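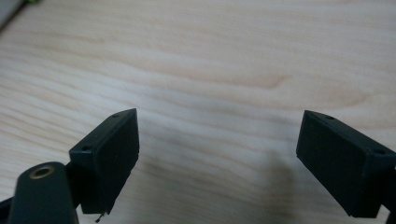 *The grain on the table, all blond and pinkish beige. Look at that swirl!*

I have been meaning to write about the table for months and I keep not doing it, mainly because every time I sit down at it with the laptop I end up looking at the wood instead of typing. So, 27 May 2023, cup of tea on a coaster (more on coasters later), and I'm finally getting on with it.

Regular readers will remember the old table, the one with the wobble and the varnish that went tacky whenever the weather warmed up. I put up with it for far too long. I wrote at it, ate at it, cut out two sets of curtains on it and once repaired a bicycle wheel on it, and I can't say I ever enjoyed looking at it. Then last November I went over to Plavitia for the big second-hand furniture hall, intending to buy a lamp, and came home without a lamp.

The table was right at the back behind a stack of dining chairs, upside down, with a ticket on one leg saying lot 413. Somebody had covered the top in a thick brown stain and then a layer of something very shiny on top of that. It looked like toffee. But the underside had been left alone, and it was this lovely pale creamy colour, and I stood there with my hand flat on it thinking, well, if the bottom looks like that then the top must as well, surely? I paid for it before I'd even worked out how to get it home. (Legs off, seats down, boot tied with string, very slow drive.)

It then lived in the hallway all winter with coats on it.

### Getting the toffee off

I did the work over the Easter break with the back door open. The shiny layer came away more easily than I'd dared to hope. I used a stripper called Grenum, which I'd never tried before, and a plastic scraper, and it lifted in great curling ribbons that were disgusting and very, very satisfying. Second coat for the corners. Then the stain, which did not want to go anywhere at all.

Sanding took me ten days, on and off. I started far too fine, being nervous of gouging it, and spent a whole afternoon polishing brown stain to a beautiful finish. Once I went down to a proper coarse paper things started to move. And the moment when the first pale patch came through! I actually shouted. It was the size of a saucer and I took the paper off the block and just rubbed at the edges of it by hand to see how far it would go.

After that I couldn't leave it alone. Every evening a bit more would appear. The stain had hidden everything, so I had no idea what the pattern would be until it was there in front of me. There are fine, tight lines packed together in one part, and then they open out into these broad wavy stripes, like sand when the tide's gone out. And in among them there's a soft oval loop, a shade more tan than the rest. I call it the fish. It could just as well be a person dancing, depending on where you're sitting and how much sleep you've had.

I should say I don't know what the wood is. I've had beech suggested, and birch, and one very firm vote for ash, and I've looked at so many photos of so many planks that they've all gone blurry. If you can tell from the grain, please leave a comment, I'd love to know!

### The finish

This was the part I dithered over. I wanted to keep it pale, and I wanted it matt, and everything I tested on the underside either turned it yellow or made it look wet. I tried an oil (orange), a different oil (less orange, still orange), and a wax that was gorgeous for an evening and then took a ring from a glass of plain water.

What I settled on is Lelluler, the extra matt one, which goes on looking like thin milk and dries to nearly nothing. Three coats with a light rub between them. A few notes for anyone about to do the same:

- Stir it, don't shake it. I shook the first tin and spent an hour chasing bubbles.
- Thin coats. Thinner than that.
- Follow the grain in one long stroke from end to end and then leave it be. Going back to fiddle is how you get the streaks.
- Leave it for 21 hours before the next coat. The tin says overnight, but my kitchen is chilly and the extra time made a difference.

It feels like bare wood when you run your palm across it, just a bit silkier, and there's no glare when the window's behind me, so I can read at it all morning without squinting. I'm so pleased with it I keep finding reasons to wipe it down.

### Living with it

Right, coasters. I've become a coaster person. I have a little stack of the cork ones from Sukprasert, the homeware shop by the station, and I push them towards visitors before they've got their coats off. The finish can take a spill if you're quick, I tested it with tea and with red wine on an offcut, but beetroot is banned from that end of the house altogether.

The other change is that I keep the top clear now. The old table always had a drift of post and pens and rubber bands on it and it never bothered me, whereas now a single envelope left lying about feels rude. I put up a shelf for the post. I sharpened all the pencils and gave them a jar. It's astonishing what one decent surface has done to the rest of the room, and I've started looking at the chairs, which are still that same toffee brown and which I suspect are pale underneath too.

There are four of them. I've bought more sandpaper.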